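Moving to Flirkley, month two

The boxes are nearly all gone. I had 66 when I left Rustad and the last few are books, which can wait until November.

Heating

The old boiler went in the first week. The new one cost £901 fitted and the hall is warm by six in the morning.

Kitchen

I haven't replaced the big cooker. A small oven on the worktop does for one person, and a baked potato with beans is tea most nights.

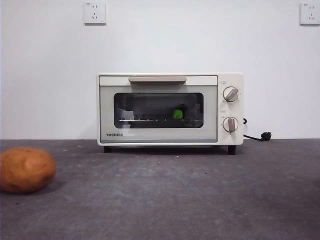
Getting about

The bus to Clinent takes 30 minutes and stops at the end of the road. I've sold the car. Next job is the back fence, which lost two panels in the wind.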